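Plisley Vehicle Workshop > Notebooks > Road and Ride > November

Search this notebook Go

Road and Ride Notebook
Entry: November, Bay 4
Subject: Rear cabin noise, Warker compact crossover
Job number: 718
Status: open

Purpose of the work

The vehicle was accepted into the workshop with a report of a dull knocking noise from the rear, heard by passengers in the back seat and less clearly by the driver. The report came from the Bălan depot, where the car is in daily use on short town journeys. The depot had already replaced both rear anti-roll bar links and found no improvement. The present entry records the first full session on the car and the checks made before any further parts are ordered.

Colleagues are reminded that the earlier note on this car described the noise as a rattle. It should be corrected to a knock. The two words lead to different parts of the car and the depot was sent in the wrong direction by ours.

Condition on arrival

Tyre pressures were uneven across the rear axle and were set to the figures on the door pillar before the car was driven. The load area held a folded blanket, a warning triangle and a set of roof bars in a cloth bag. All were removed and placed on the shelf in Bay 4 with the job number attached. The spare wheel was found to be properly clamped. The rear seat backs were both latched, although the nearside latch required a firm push before the red marker disappeared.

There was no sign of accident damage to the rear panels or floor. Light surface rust was noted on the rear springs and on the lower ends of both dampers, in keeping with the age of the car.

Road test

The usual workshop loop was followed, with two people in the car, one driving and one seated in the rear. The knock was heard on the broken surface by the railway bridge and again on the raised crossings near the school. It did not occur on smooth road at any speed up to 40 mph. Braking made no difference. Gentle cornering to the left brought it on slightly earlier, though the passenger and the driver did not agree on this point and it is entered here as doubtful.

The test was then repeated with the rear seat backs folded flat. The knock was still present but duller, and the passenger placed it further forward than before. The parcel shelf was removed for the third run. No change.

The fourth run was made with the tailgate rubber buffers wound out by one turn each. The passenger reported that the lighter part of the noise had gone and that the heavier part remained. It is now considered likely that two separate noises are present. The buffers have been left in the new position, and the tailgate closes without undue effort.

Ramp inspection

The car was allowed to stand for 20 minutes before being raised. The following were checked by hand and with a pry bar:

– rear anti-roll bar links (new, secure)
– anti-roll bar bushes (no visible gap)
– damper lower mountings (secure, both sides)
– damper upper mountings (offside secure, nearside see below)
– exhaust hangers (one perished, box not touching the body)
– heat shield above the rear silencer (secure)
– brake pipes and handbrake cable clips (all present)

The nearside damper upper mounting moved slightly when the wheel was lifted and released. The movement was small and could be felt by hand on the top nut before it could be seen. The rubber was not split on its outer face. The inner face could not be inspected without taking the damper off, and this was not done in the present session, as the replacement mounting had not been delivered and the depot had asked that the car remain drivable.

The perished exhaust hanger was replaced from stock. It is not thought to have contributed to the complaint, but it would have failed before long and should appear on the depot's invoice as a separate line.

Use of the Driseo microphones

The Driseo listening set was used for the last run, with one clip on the nearside damper body, one on the offside, and the remaining two on the rear seat frame and the tailgate striker. The nearside damper channel gave the clearest knock. The seat frame channel gave a weaker one at what sounded like the same moment. The striker was quiet, which supports the adjustment made to the buffers.

Two cautions should be noted by anyone borrowing the set. The cable for the second channel has a loose collar and produces a crackle of its own when it is bent near the plug. The clips must also be kept well clear of the springs. On the first attempt one lead was routed too close to the coil and the run had to be abandoned so that it could be moved. The lead was not damaged.

Assessment

The heavier noise is attributed, for the present, to the nearside damper upper mounting. The evidence is the hand check together with the microphone result. It has not been proved, and the depot should not be told that it has. A worn damper would give a similar sound and the car's dampers are believed to be original – the service record supplied with it does not mention them either way.

The lighter noise is attributed to the tailgate buffers and is regarded as closed unless the depot reports it again in cold weather.

It is the view of this workshop that the anti-roll bar links were replaced too early. The old links were returned with the car in a bag and, on inspection, showed no play in either joint. They have been labelled and kept. A short reminder to the depots on checking links under load before ordering would be useful, and a draft will be placed in the shared folder.

Housekeeping

The ramp in Bay 4 was lowered fully and isolated at the end of the session. The pry bar with the taped handle has been returned to the main board. The tray of small fixings should be sorted before the next job, as trim clips for two different models have been mixed together.
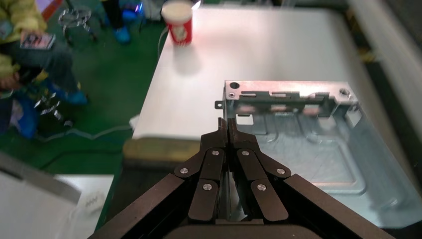
Carried forward

Order both rear upper mountings, not the nearside alone. Ask Bălan for any older invoices that mention dampers. Repair or replace the collar on the second Driseo cable. Refit the roof bars and the contents of the load area before the car is released, and repeat the bridge section of the loop with a passenger in the rear.

2 comments | 0 shares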